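April
By the bench desk

The Cloltateo is a line simulator for people who keep old telephones. It puts talk battery and dial tone on two ports, reads rotary pulses or tones, and rings the other port. I have used one with a mix of desk sets and a pair of test handsets since winter.

The case is a plain steel box with two modular jacks on the front and a barrel connector on the back. Four screws hold the lid. Inside is a single board with the line interface circuits on one side and the ring generator on the other, well apart. The relays are socketed, a good choice at this price.

Dial tone is clean. Pulse decoding is the best part of the unit. I ran 200 test calls from a slow dial that the older Lestine box misreads often, and the Cloltateo missed 2 of them. Both misses were on a zero, where a weak governor spring does the most harm. The break ratio window can be widened with a jumper, but the manual gives this one line and no drawing.

Ringing is less impressive. One mechanical ringer per port is fine. With two sets bridged on a port, the gongs go weak and the second set may only tick. Ranjbar sells an add-on supply that is meant to fix this. I have not tried it.

Loop current is fixed. On a short cord some carbon transmitters sound harsh, and a 303 ohm resistor in series with the tip lead calmed mine down. A trimmer on the board would have been better.

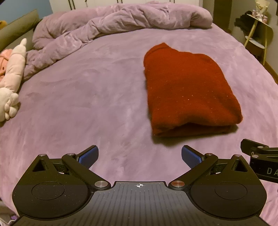
Tirkska wrote in to say that the weak ringing comes from the supplied power brick, and that a heavier one at the same voltage will drive two ringers on a port without trouble. The current limit on early boards is set low, though, so check the serial number first - anything under 563 needs the sense resistor changed as well.

My unit is above that number. I swapped the brick and the second set now rings, though still softer than the first. The box runs warmer under the lid with both ports ringing, and I would leave space above the vents.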